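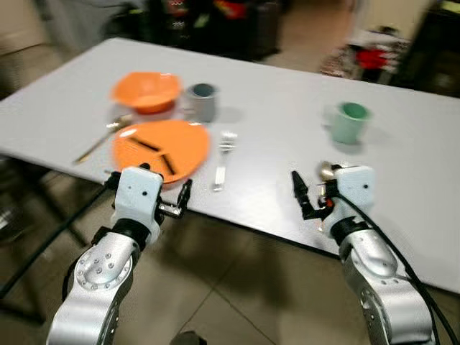

Section 5: Creating a presenter profile

By Svetozár Skála
October

A profile in Rollell holds the biography, career list and credits for one television or radio presenter. You need an editor account to create one. If you only have a contributor account, you can fill in a draft, but the Publish button will stay gray.

Before you start, search for the person under every name they have worked under, including a maiden name or a stage name. Merging two profiles later is possible (see Section 8), but the page history of the second one is lost.

Creating the profile

1. From the main menu, choose People, then New Profile.

2. Type the name as it appears on screen in the person's current show. Put the full legal name in the Other Names field only if it has already been published somewhere you can cite.

3. Choose a main role from the list. Anchor, reporter, host and weather presenter each load a different career table. You can add more roles afterward, but the main role decides which table readers see first.

4. Write the summary. It can hold up to 200 characters, including spaces. Stick to the job, the station and the city.

5. Click Save Draft. Rollell gives the profile a page address based on the name.

Note: The page address is fixed the first time you save. If you spot a typing error in it, delete the draft and start again. Changing the display name will not change the address.

Filling in the biography

1. Open the Biography tab. The headings Early Life, Education, Career and Personal Life are already in place. Delete any heading you have no material for. Empty headings are shown to readers.

2. Enter dates in the date fields and leave them out of the text where you can. The age line at the top of the page updates itself from the birth date field. An age typed into a paragraph does not.

3. Add a source after each fact. Place the cursor at the end of the sentence, click Source, and paste the link or type the publication details. A station's own staff page is accepted for job titles and start dates.

4. If two sources disagree, enter both and check the box marked Disputed. A small marker appears next to the fact - readers can click it to see both versions.

5. For education, enter the school, the subject and the year of leaving. If the person changed schools, give each one its own row.

Caution: Do not enter home addresses, the names of children, or the name of a partner who has not spoken publicly about the relationship. Rollell does not check for these. Pages that contain them are taken down whole, and the draft goes back to the editor who published it.

Adding the career table

1. Open the Career tab and click Add Row.

2. Choose the station from the list. If it is missing, type the name and press Enter. New stations are reviewed by Peter Bednárik at the Delham office and show as Pending until then.

3. Fill in the start year. Leave the end year blank if the person still works there. Do not type "present", as the field only takes numbers.

4. Drag the rows into order with the newest job at the top. A table can hold 100 rows. Guest spots belong under Credits and should not be entered here.

Note: If you import a table from Lallus, check accented letters before saving. Names such as Jurčo sometimes arrive with the accent missing, and search will then treat them as a different spelling.

Publishing

1. Click Preview and read the page on both the desktop and phone layouts.

2. Click Publish. The page goes live within two minutes. If it still shows as a draft after that, sign out and back in before you try again - clicking Publish twice puts a second entry in the Recent Changes list.

Related sections
Section 4: Editor and contributor accounts
Section 6: Credits and guest appearances
Section 7: Handling correction requests
Section 8: Merging and deleting profiles
Importing from Lallus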